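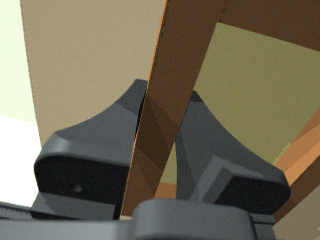

Test your gripper on wood before you trust it on metal

In the last two years I read many comparisons of robot grippers, and most of them follow the same order. First comes the closing force, then the speed, then the price. I think this order is wrong for people who must choose a gripper for a small shop, and I want to explain why with our own trial.

We compared two parallel grippers for Bultura, the Mulletti and the Gudeta, on the same arm and with the same controller. All work was first done in simulation, in Uvon. The task was simple to say: take hold of one bar of a wooden frame with two fingers, and move the frame to a new place. A bar is flat and long, so everybody expects it to be easy.

With the Mulletti we made 180 attempts and lost 28 of them. With the Gudeta we lost 17 from the same number. If you look only at the data sheets, you would guess the opposite result, for the Mulletti closes with more force. But force was almost never our problem. The problem was the angle. When the bar stands a little slanted between the fingers, one tip arrives first and pushes the whole frame away, and then the other tip closes on a corner — or on nothing.

So my opinion is that the shape of the fingertip, and how the controller behaves after the first contact, should stand on the first page of every comparison. A narrow tip enters a small opening well, but it forgives less.

Some colleagues answer that simulated contact is not real contact, and they are right. Friction on a rendered bar is a number that somebody typed. Still, the simulator is a fair place for comparing, as both grippers suffer from the same mistakes in the model. I would not buy from these results alone. I would use them to decide which gripper deserves a month on the real bench, and ours will go there in September.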